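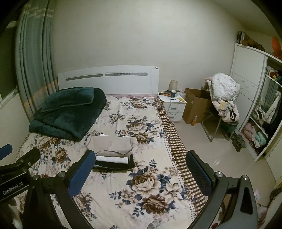 4.3 Making up the bed

Read section 4.2 (Fixing the headboard) before starting. The headboard bolts must be fully tightened before any bedding is put on.

Tools and parts: none. Allow the mattress to lie flat for a full day after unpacking.

1. Clear the mattress completely. Put folded clothes, quilts and pillows on a chair or in a drawer.

2. Push the mattress up to the headboard. Leave a gap of no more than two fingers.

3. Fit the under-sheet, starting with the two corners at the head end. Smooth it towards the foot.

4. Lay the blanket with the printed side up. Check that the overhang is the same on both long sides before tucking in the foot.

Note: Plush blankets have a nap. Stroke the surface with a flat hand; the pile should lie down towards the foot.

5. Fold the quilt in half lengthways, then in half again, and place it at the head end on the side away from the door. Do not press the folds flat.

6. Place the pillow on the quilt with the piped edge clear of the headboard.

CAUTION: Do not stand or kneel on the side rails. Do not load the Wunetti frame with more than the weight printed on the rating label.

CAUTION: Keep bedding at least 50 cm from any heater.

4.4 Using the bed for folding laundry

1. Fold on top of the made bed, near the middle, where the surface is level.

2. Put heavier garments at the bottom of the stack. Keep each stack below 30 cm.

3. Remove all stacks before opening the storage base (see 5.1).

Note: Dark plush fabrics shed fibres for the first few washes. Keep pale garments off them until then.

Spare slats and bolts: quote part number 539.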